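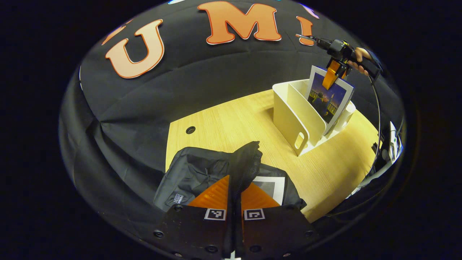 Monday, February

Equipment planning for the handheld grippers, second pass. First pass is in the old notebook and most of the prices in it are stale, so don't quote from it.

Where we are: two grippers in use at the bench, both on the orange ribbed pads. Purchase request for the next quarter has to go in with one total and a short list under it. The total we were given to work with is $1420. No carryover.

Pads. These are the consumable that matters. Quote from Fovum is $26 a pair, same ribbed type, orange. They also have a smooth gray one that is cheaper but we would have to re-drill, so no. Black fabric is hard on the ribs. Zippers are worse, the teeth catch the edge of the pad when you pinch across the pull. I'd like eight pairs on the shelf, which is $208. If that gets cut, go to six but not lower.

Markers on the fingers. We print these ourselves. Need one more pack of matte label sheets, comes out of general supplies. Glossy ones gave us glare last time and we lost the detection in half the runs, so whoever orders, read the box.

Third gripper. This is the big one. Levchenko will sell us a complete unit, body, fingers, mount, cable, for $1152. That plus the pads is $1360 and leaves $60, before shipping. Shipping was not on the quote. Asked for it in writing, no reply yet.

Argument for: two-handed tasks need both of the ones we have, so when one is down for a finger swap the whole bench stops. Putting the framed picture in the organizer and handling the zip bag or a jacket in the same session is where we feel it most.

Argument against: it uses up everything. Also Mernine has a body-only version coming and we could print the fingers here. No price on that, and I don't want to plan around something without a price.

My vote is to buy the Levchenko unit and drop to six pads if shipping goes over $60. Six pairs is $156, which gives us $112 for freight. Past that we have to ask again.

Storage. Checked the card this morning, 64 GB fills faster than I wrote down in January because the longer fabric tasks run over. Larger cards should be on the list but can go in the next request. For now, copy off at lunch as well as at the end of the day.

Cables. The thin black ones are fine electrically but they drag on the table and tug the wrist. Tried a looser loop on the right-hand side and it was a little better. A clip or an overhead hook would do it. Not worth a line in the budget, look in the parts drawers first.

Props. Fabric and bags wear out but we have plenty. The white desk organizer is holding up. Would like a second one with a different slot width -- cheap, petty cash. Same for another couple of picture frames with wider borders, easier to grab along the top edge.

Backdrop. Leave it alone for now. The wrinkles could be steamed out but it isn't a purchase.

Roster is where the request gets entered. It wants a part number for every line, including the pads, and Fovum's quote only has a description. Need to get that before the form will save.

To do:
- shipping figure from Levchenko
- part number for the pads
- ask Mernine again for a price, even a rough one
- label sheets, MATTE
- measure the organizer slots before buying the second one
- write down which finger screws we keep losing and order a bag of them

Will enter the request once the shipping number is in.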